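Narnel bench arm: my review after a morning at the Nurkside open day

20 December 2021

I have been going back and forth on a small robot arm for my workshop since June. I do short runs of glazed mugs and bowls, I pack them myself, and my wrists are not what they were. So when Nurkside (they sell and service the Narnel arms in our area) put on an open day, I signed up, drove over with a bag of questions and a sandwich, and stayed until they started stacking the chairs.

What follows is a review of the arm as I saw it at the open day. I have not lived with one at home. I got plenty of time with it though, a good deal more than I expected, and I took the controls myself twice. If you want lab measurements, look elsewhere. If you want to know what it's like to stand next to the thing and try to make it pick up a mug, read on!

Getting there and the general feel

Nurkside is in one of those low buildings behind the ring road where every door looks like a loading door. Follow the signs for the tile warehouse and turn before you get to it. Parking was fine. The coffee was not, but there was a lot of it.

They split us into groups and each group rotated through 3 stations: a talk with slides, a table where you could handle spare parts, and the live demo. I'd skip the talk if you have read the brochure, because it was the brochure. The parts table was better. I got to hold a gripper in my hand and work the fingers back and forth, and I have to say it felt solid. The pads come off with one screw. I asked what a new set costs and got a straight answer, which I liked, and then a leaflet for the service plan, which I liked less.

The demo is the reason to go. I went through it with my own group and then sneaked in at the back of the next one.

The mug job

They had picked mugs for the demo, and I could have hugged them. Most shows I've been to use foam blocks or little plastic cubes, and a cube tells me nothing. A mug is round, it's slippery if the glaze is good, and it has a handle that is always pointing the wrong way. The task was to move mugs between a wire rack, a wooden mug tree and the open mat, and the presenter talked us through each move and took questions as it went.

I stood close enough to see the small print on the arm. It is bigger than I had pictured from the brochure, and when it reaches across the mat it takes up a lot of the space you thought you had. Keep that in mind if you're planning a bench around it. I went home and measured mine again.
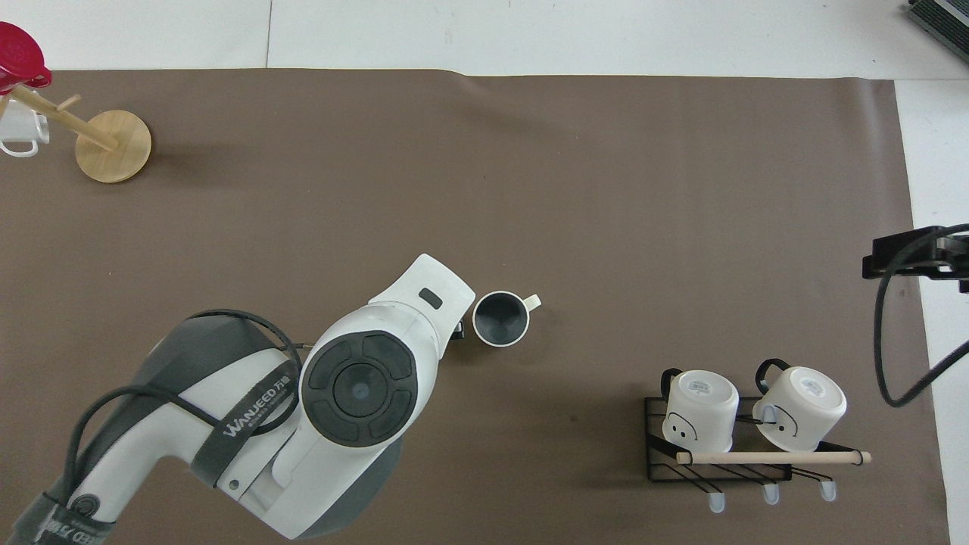

What it does well

Slow, careful moves. I know that sounds like faint praise, but for somebody who handles breakable things it is the whole question. On the approach to a mug the arm eased off well before it got there, and the wrist came in at an angle that left room for the fingers to open. It never banged down. I was listening for the clink that makes a potter's stomach drop and I heard it once all morning, when a visitor had the controls (not me, I promise).

It's quiet, too. We were all talking at normal volume right beside it. There is a low whir when it moves and a click from the gripper, and that's your lot. I have a kiln fan that is much worse.

I also liked how easy it was to teach. You guide it through a move by hand, press a button at each point you want it to remember, and it plays the move back. I had it lifting a mug off the mat and setting it down a hand's width away in 5 minutes, and I am a person who still asks for help with the printer. The buttons are big enough to press with clay on your fingers – I asked about the clay, and was told to wipe it off promptly and not to hose anything down.

What bugged me

The handles. Picking up a mug that stands by itself on the mat is the easy part. Getting one onto the mug tree means the handle has to go over a peg, and if the mug has turned even a little in the grip you miss. When I tried it I missed twice, got it on the third go, and felt like I had won something. The presenter was a lot smoother, of course, but even then I could see the move being adjusted at the last moment. With my own mugs, where no two handles are quite the same (that's what people pay for, I tell myself), I'd expect a lot of fiddling.

The upside-down mugs on the rack were easier than I thought they'd be. With the base facing up you have a good wide body to close on, and the handle stays out of the way as long as you come in from the right side. If I buy one I'll be storing everything upside down.

Cables. I am fussy about cables. There's one running over the top of the arm, and I kept watching it whenever the elbow folded. It never snagged while I was there. In my workshop, though, there is always something sticking up, a sponge stick or a brush jar, and I'd want that cable tied down much tighter. Ask about a cable guide before you order. I was told they are an extra, and they were not on the price list I was given.

And the software on the laptop! The guiding by hand is lovely, but as soon as you want to change one point in the middle of a move you are in a menu inside a menu. I watched over the presenter's shoulder and lost track. There was a rival package from Roussel on the next desk that lays the whole move out in one long strip, and I found I could follow it with no help at all. It doesn't run on the Narnel arm yet. I asked.

The numbers, such as they are

The service interval they gave us is 200 hours of running, and a training session at Nurkside takes up a morning and is included in the price. The warranty covers the arm and leaves out the gripper pads, so budget for those. Delivery was quoted at 30 days when I asked in the morning, and the person at the sales desk after lunch gave me the same figure, so I'm inclined to believe it.

I won't print the price because mine came with a discount for attending, and I have no idea whether you'd get the same one. It was more than my wheel and less than my kiln.

How it compares

The only other arm I've spent real time with is the Hedov, which a tile maker I buy from has had for a while. The Hedov is faster and it has the better laptop program by a mile. It's also louder, and I have never got the hang of teaching it by hand – it fights you, a bit like a shopping cart with a bad wheel. For boxes I'd take the Hedov and be done with it. For mugs I'd go with the Narnel, and mugs are what I have.

Tips if you go to the next open day

Bring your own piece. I didn't think of it, and a woman in my group had a teapot in her bag, and they let her try it on the mat between sessions. I was so jealous.

Stand on the side where the arm reaches toward you, so you get a look at the wrist while it's working. From behind, all you see is the arm.

Ask to take the controls early, before the line gets long. My second turn came after lunch and I only got one mug moved before it was somebody else's go.

Eat before you come.

Would I buy it?

I think so, yes, with the cable guide, and after one more visit with a box of my own mugs. The handle business worries me and I want to see it done with something lopsided before I hand over any money. I've asked Nurkside for a slot after the holidays and they said to bring as many as I like, so I'm setting aside the seconds from the last firing, wonky handles and all. I'll add a note to this page when I've been.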